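About Clultura

Clultura writes setup procedures for work tables. The firm was started in Nillport by Anong Intarasuk and has a staff of six. Each layout begins with a bare white top and one flat sheet.
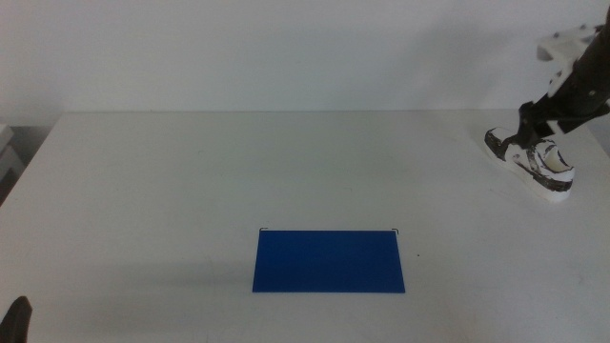

Blue sheet with corner marks at its far side.

Tabletops are kept clear between layouts — storage stands beside the table, at a lower level.

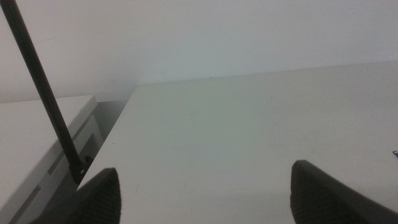
Do you supply the furniture?
Furniture is ordered separately through Onsri. We supply the layout and the written procedure.

Sheets are laid with the long sides running left to right. 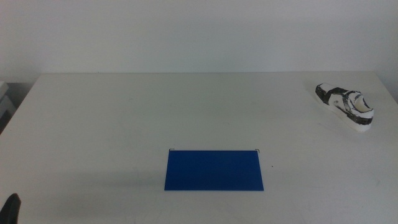 Contact

Clultura, Unit 13, Nillport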